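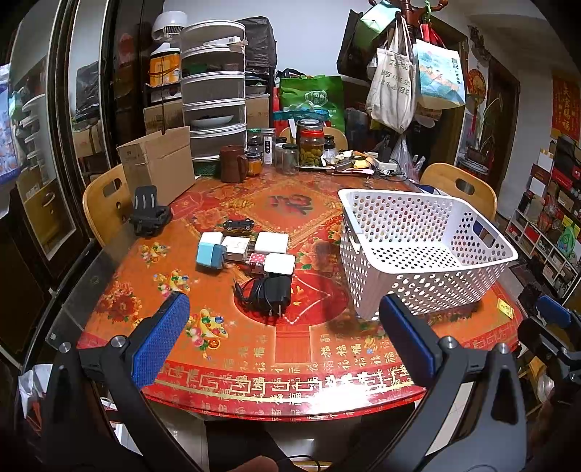
The charger basket has finally happened at our house! I've been threatening to do this since July and tonight I cleared enough of the dining table to get going. It's the round one with the red peony cloth, the one my mother-in-law gave us for New Year and then told us never to put away. The plan is that every loose charger, plug and adapter in the apartment gets collected in one spot and sorted, and the white plastic basket with the holes is what they're all going into. A black adapter with its coiled cable and a handful of little white cubes were first to the table, next to the toy car, which is not a charger but lives wherever it wants. The mug and the pickle jar stay, they're always at the back there. So, question for the group: do you keep cables WITH their bricks, or split them up? I've gone back and forth all evening and I'd love to hear how other people do it before I commit.

peonytable
Posted 7:40 pm

Re: The charger basket

Together, always together. I had them split for years, bricks in one drawer and cables in another, and every single time I packed for a trip I'd get to the hotel with three cables and no brick. Now each pair gets a twist tie around it and they go in as a unit. Also love the tablecloth!!

flunton_attic

Re: The charger basket

Going to disagree with flunton_attic. Split. Most bricks are interchangeable these days and the cables are the part that wears out. If you tie them together you end up hunting for "the" pair when any brick would do. I have a shoebox for cables, standing up in toilet paper tubes, and a smaller box for bricks. Takes me two seconds to find anything.

Nice basket though. The holes are good, you can hook stuff on the sides.

Washington Vasconcelos

Re: The charger basket

Toilet paper tubes, Washington? I tried that once and the cat had them all over the hallway by breakfast. It works great if you don't have a cat.

My vote is split the phone stuff and keep laptop stuff together. Laptop bricks are fussy about what they go with and you do not want to guess.

mrs_peritz

Re: The charger basket

Ooh okay, the phone/laptop thing makes sense to me. I've been loading while you all argue, so take a look at where I've got to.

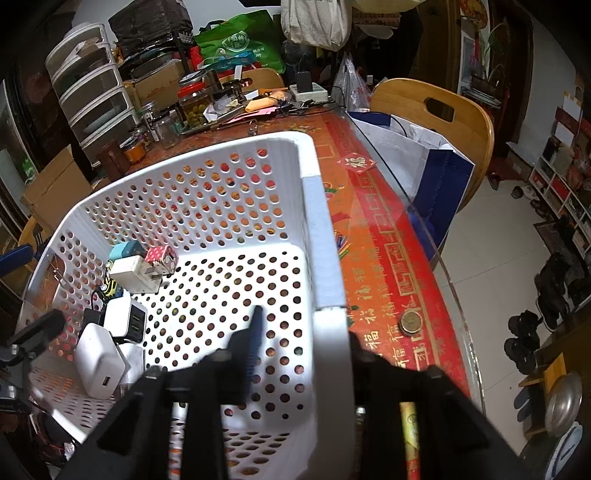
Chargers along one side of the basket, olives and jars still holding the back of the table.

I'm so happy with the colors! I always thought of chargers as a pile of black and white, and then there's a teal one and the pink polka-dot one (my daughter's pick, she was over the moon when she found it) and a little yellow and black striped thing. I'm putting everything against one side so there's a clear strip left over for whatever else comes out of the bedroom. The white power strip can't go in with them, it would eat half the basket, so it's still sitting out on the table with a plug in it. Ideas for that one are welcome too.

And yes, the gold coin is chocolate, before anybody asks. It's mine.

peonytable
Posted 8:25 pm

Re: The charger basket

Power strip goes on the wall! Two screws, most of them have keyhole slots on the back. Or behind a piece of furniture with those sticky hooks. I did ours behind the sofa and you never see it.

The polka-dot one is adorable, by the way. At least you'll always know whose that is.

flunton_attic

Re: The charger basket

Please test those sticky hooks before you trust them. Mine let go at 2 in the morning and I thought someone was in the house. Screws are fine.

mrs_peritz

Re: The charger basket

Still say split. Looking at that second photo, you've got one coiled cable in with a bunch of bricks, and give it a month and that cable will be around every one of them. A basket that open has nothing to stop it. At the very least get a divider in there. A strip of cardboard cut to fit would do, and you have cardboard boxes right there behind the table.

I do like that you're using something you can see into from the side. My shoebox loses on that point, I'll admit it.

Washington Vasconcelos

Re: The charger basket

Can I push for the sort-and-toss step first? When we moved out of Bristness I went through every adapter we owned and we had 40 of them. Forty! We kept 20 and even that was generous. Some went to phones we hadn't owned in ten years. My rule was if I couldn't name what it charged, it went in the electronics recycling bag. Only missed one so far, the one for the beard trimmer, and my husband has been very brave.

obeidat_upstairs

Re: The charger basket

The recycling bag, yes, but I'd hang on to anything with more than one USB port. Those are worth their weight when people visit. I can see a white one like that in your basket. Put it on top where guests can grab it.

mrs_peritz

Re: The charger basket

You people are the best. Update before bed:

Divider is going in, you win that one, Washington. I cut a flap off a box and it fits the short way across if I bend the ends a little. Bricks on one side, cables on the other, laptop things tied up in pairs and laid along the divider. So I suppose I've done a bit of everybody's.

Labels: masking tape flags on the cables, with the name of the thing written on them. My daughter did the lettering and there are some hearts.

The multi-port one is on top, thank you mrs_peritz. Sort-and-toss is tomorrow morning after coffee. I already have my eye on two white cubes I can't explain.

Next up is the drawer unit in the corner, five drawers and I could only tell you what's in one of them. I may start a new thread for it!

peonytable
Posted 10:10 pm

Re: The charger basket

Start the thread! And do the drawers from the bottom up, you pull one out and leave it open and go to the next one above, so you can see into all of them at once. Top down you keep closing them on yourself.

obeidat_upstairs

Re: The charger basket

Bottom up makes the whole thing tip if they're the light plastic kind. Take each drawer all the way out and put it on the table.

Washington Vasconcelos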